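Vollarska has been in jars since the start of January, so a few notes on how it grew and how it smokes. Home grow, legal state, small tent. I am not a breeder and I don't sell seeds.

Vollarska is an indica-leaning plant. Mine were from a pack of 5 seeds. Four came up. I kept three and gave the fourth away because the tent doesn't hold four.

Soil, fabric pots, one light. I used Faltico as the base feed at half of what the label says. Went to full strength in week four of flower and got burnt tips within days, so I backed off again. If you run it, stay low. This plant doesn't want much.

It stays short. The tallest of mine finished at 40 inches, and that was the one I topped late. The other two were shorter and wider. Side branches are thick enough that I didn't stake anything until the last two weeks.

Leaves are dark and wide. It needs more thinning in the middle than the seed page lets on. I stripped the lower third before flower and again at week three. Skipped that on one plant to compare and it had a lot of small airy buds at the bottom that went into the trim bag.

Smell in the tent: mild until week five, then strong. Damp wood, black pepper, a bit of orange peel. My carbon filter was old and it didn't keep up. Replace yours first if you have neighbors close by.

Flowering took 63 days on two of them. The third went a week longer. The pack says eight weeks. I'd plan on nine.

Someone asked about yield. Total dried and trimmed from all three was 503 grams. That is good for my space. I had Ultach in the same tent last year and it gave me clearly less, with more work.

Drying was slow, branches hung whole in the closet with a small fan pointed at the wall. Then jars, opened once a day for two weeks. The pepper smell got stronger in the jar and the orange mostly went away. I liked the orange, so that was a little disappointing.

Now the smoke. Taste is earthy and dry on the way in, pepper on the way out. It's smooth if you cure it. I tried some early, before the jars, and it was harsh.

Effect starts behind the eyes and moves down to the shoulders. First half hour I can still talk and cook and follow a show. After that I'm on the couch or under the covers.

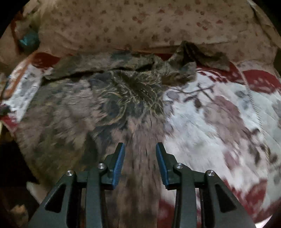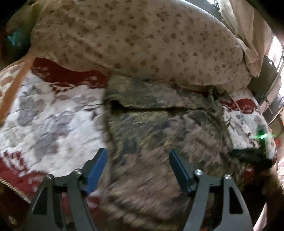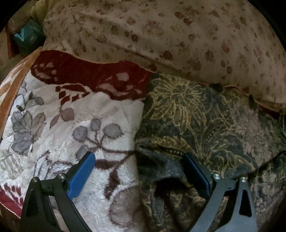 I would not use it in the daytime. Tried it on a Tuesday at 2 in the afternoon on a day off and got nothing done. It's a 9 pm strain for me.

Dry mouth is bad with this one. Dry eyes too. Keep water next to you before you start, because you won't want to get up for it later.

A few people asked how it compares to Quan. Quan is lighter and sweeter and wears off sooner. I can have Quan and still answer messages. Vollarska lasts me about three hours and the last one is mostly me being sleepy. If you want something to talk over, get Quan. If your day is over, this.

Next morning I'm a bit slow until coffee. Not every time. It's worse if I have it late, after 11 or so.

Edibles: made one small batch of butter with the trim. Butter came out green and tasted like pepper and lawn. Worked fine in brownies with a lot of cocoa. I would not put it in anything plain. Start with a small piece and wait a full two hours.

Would I grow it again? Yes, but two plants instead of three, and more space between them. They pushed into each other by week six and I had to keep turning pots to check for mold. Found none, but I was checking every day.

On feed, since it keeps coming up: Faltico at half strength, plain water every other time, nothing extra in the last ten days. I didn't add any bloom booster. The burnt tips in week four were my own fault.

For anyone asking about clones, I took two cuttings off the shortest plant before flower. One rooted, one went soft. The one that rooted is in a small pot on the shelf and will go in the tent when the Ultach seedlings come out. I'll post how that one does.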